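Davosov open day recordings: notes for anyone using the files

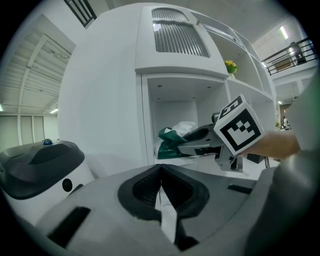
Thank you for downloading these! We put the set together after the August open day at Davosov, when the Skalik group let visitors pick up the hand-held grippers and have a go at clearing and filling a cabinet compartment, and so many people asked for the recordings afterward that it seemed a shame to keep them to ourselves.

What you get
There are 946 clips from 76 visitors, one folder per visitor. Most clips are short, and we stopped any turn that reached 90 seconds so the line kept moving (it was a long line, and a very patient one). The objects are mostly soft things such as bags, which turned out to be the favorites - children especially loved trying to pinch the corner of a bag and lift it out in one go.

How it was recorded
Visitors held a gripper in each hand, with a marker cube on top for tracking. Everyone got a short practice turn first, and those turns are kept in a subfolder called practice. Please leave them out if you want steady motion, but do have a look at them, they are great fun.

Known problems
Tracking drops out in 12 clips, listed in dropouts.txt. The view is very wide, so straight edges bend; run the Lucero script before you measure anything.

Using the files
The Virkiseck loader reads the folders as they are. If you find a mislabeled clip, write to the address in contact.txt and we will fix it in the next upload - we usually get to the mail on a Tuesday.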